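3.2 Task Area and Data Recording

The work reported in this section was done by students of the second-year course in applied robotics at Mullville. The course is given in two parts. In the first part the students learn to drive the arm by hand and to write down what they did. In the second part, which began in February, each team prepares a kitchen task, records demonstrations of it, and trains a policy with the recordings. The software for recording is called Zulu and was written by an earlier class. We changed it only in small points, for example the way in which a failed attempt is marked.

A team has 4 students. One student drives the arm, one resets the objects, one watches the wrist view on the screen, and one keeps the log. The roles change after each block of attempts, so that every student has driven the arm before the block results are compared. In the previous year the roles were fixed, and the students who kept the log told us in the final interview that they had learned little about control.

The wrist view was the more difficult of our views for the students to read. At close distance a surface behind the fingers can fill a large part of it and lose all detail, and a beginner then does not know how far the arm is from the object.

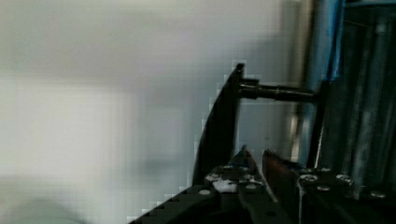 For this reason we asked the drivers to stop before every grasp and to say aloud what they believed was between the fingers. The student at the screen confirmed or corrected. The rule made the recordings slower, and the pauses had to be removed before training, but the number of attempts given up in the first block became smaller in all teams. We kept the rule for the whole term - also for the teams that found it childish.

In total the class recorded 902 attempts. Attempts in which the log and the recording did not agree were put aside and are not used in Section 4. Each remaining attempt was cut to a maximum of 3000 time steps. The cutting was done by a script, and Eftychia Drakos checked the result by eye for 2 of the teams.

The objects were chosen by the students from a common box. We required only that the set contain dishes of different sizes and several small items of food shape, and that the oven stay at the side of the table. A layout seen from overhead is given in Figure 3, with the oven on the right, the colander on the left and the small food items spread over the white table top. Plates and bowls of different color were preferred by most teams, as the names are then easier to use in the spoken instructions ("the teal plate", "the blue bowl"). The translucent plate caused more discussion. Some students wanted to leave it out because its border is hard to find, and others wanted it for exactly the same reason. In the end it was left to each team, and the choice is noted in the log.

Figure 3. Overhead view of the table with the arm, the kitchen objects and the toaster oven.

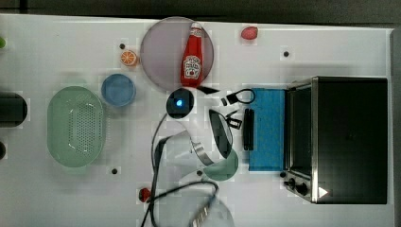
3.3 Assessment of the Teams

The grade did not depend on the success rate of the trained policy. It was given for the log, for the written task description, and for a short talk in which the team had to explain one failed attempt of its own choice.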